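Search products, part numbers, guides
Search
Clear

Larkora Scalloped Glass Plate, Green with Gold Rim

Serving and display plate in tinted green glass. The outline is scalloped in the form of an open flower, and fine raised ridges run outward across the surface to the edge. The rim carries a gold band that follows the scallops. Sold singly or in sets of 4. Part of the Larkora table range, which also covers grid-print table cloths and woven baskets.

Intended use

The plate is suited to whole fruit, wrapped sweets, dry baked goods and cold dishes served at the table. Whole fruit with a flat base, such as a persimmon, sits steady on the ridges. Small round items may roll toward the center and should be placed last. Sauces and dressings will settle between the ridges, so a smooth plate is the better choice for wet food.

The green reads strongest over a pale surface. On a dark table top the tint deepens and the ridges are harder to make out. A light cloth in mint, white or cream is recommended where the plate is used for display.

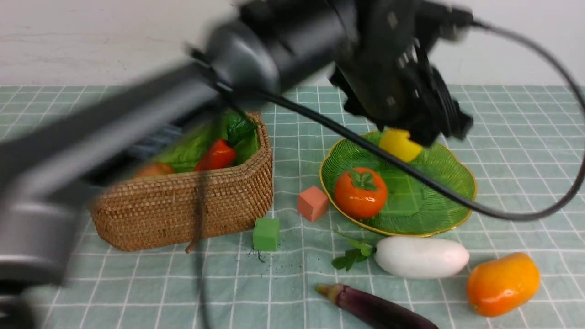
Cloths with a printed grid should be laid with the lines square to the table edge before the plate is set down. Lift the plate to move it. Dragging will bunch the cloth and can catch crumbs under the base. Tall pieces, including produce baskets, are best kept to one side so that the full outline of the rim stays in view.

Specifications

Material: tinted glass
Shape: scalloped, flower outline
Surface: radiating ridges
Rim: gold
Maximum evenly spread load: 800 g
Finish code: 17
Stacking limit: 9 plates, with a felt or paper sheet between each

Care

Wash by hand in warm water with a mild detergent. A soft brush will clear residue from the ridges; work from the center outward. Do not use scouring pads, bleach or metal polish on the rim. Dry with a lint-free cloth.

Not suitable for microwave, oven, broiler or dishwasher. Do not pour hot liquid onto a cold plate. Discard any plate with a chip or crack.

Light wear of the gold at the points of the scallops is normal with regular use and is not covered under warranty.

Packing and supply

Single plates ship in a molded pulp tray. Sets ship in one carton with dividers. Stock is held at the Rakville warehouse. The matching Lutaser shallow bowl is supplied separately and uses the same finish code. Orders for the bowl placed after 22nd June will be filled from the October delivery.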